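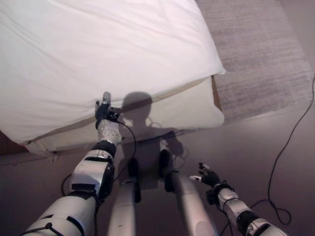

*White top cover, cream layer showing at the front of the bed.*

# Stand and pedal maintenance at home

Notes for drum hardware that lives in a spare room between jobs. Everything fits on one old towel.

## Cleaning chrome tube

Break the stand down completely. Wipe each tube with a cloth dampened in water and one drop of dish soap, then dry it. Light surface rust comes off with crumpled aluminum foil and water. Rub along the tube, with light pressure. Brown pits that catch a fingernail have gone through the plating and will come back — seal them with paste wax and check again in April.

Don't use steel wool coarser than 0000. 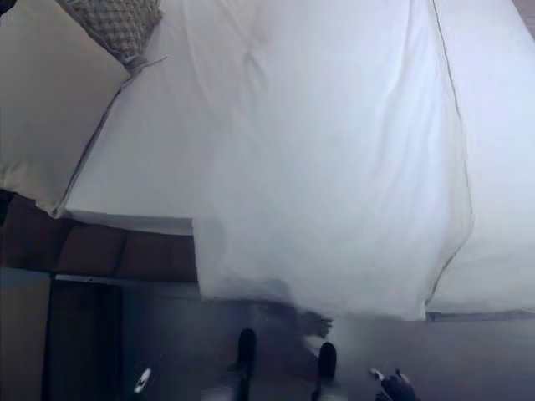

Olga Sosa writes that she skips the soap on older Dostitz stands and uses mineral spirits, as the factory grease in the collars smears once it gets wet. Either method works if the collar is wiped out afterward with a dry cotton swab.

## Threads and wing nuts

1. Brush the threads with a dry toothbrush.
2. Run the wing nut the full length of the bolt by hand. If it binds, back it off and brush again.
3. Apply one drop of light machine oil at the top thread only.
4. Wipe off whatever runs down.

Replace nylon bushings when the height collar slips at normal hand torque. My Plisstead boom stand takes part 847, three to a stand. The Evell bushing looks the same but is slightly wider and will split.

## Pedal bearings

Hold the footboard still and push the axle sideways. Any click means play in the bearing. Sealed bearings get replaced as a pair. Open ones can be flushed with solvent, left overnight on paper and packed with white lithium grease.

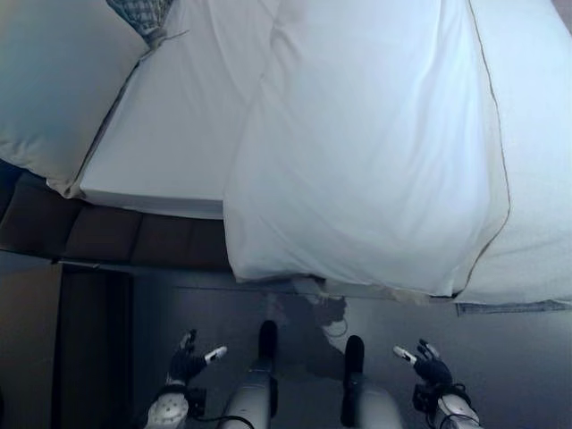 Lautaro Mansilla objected to the grease, saying it stiffens in an unheated garage and that he has had better results with a thin synthetic oil, reapplied monthly. For garage storage, follow his version.

## Spring tension

Count the exposed threads below the lock nut before taking anything apart, and write the number on masking tape stuck to the base plate. Mine reads 27.
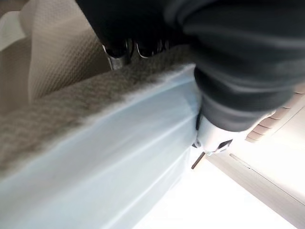 ## Felts and sleeves

Felts that have packed hard can be steamed over a kettle for a minute, then pulled back into shape and air-dried. Cut replacement sleeves from clear vinyl tubing with a razor blade, square to the tube. A sleeve should stand slightly proud of the top felt when the nut is down.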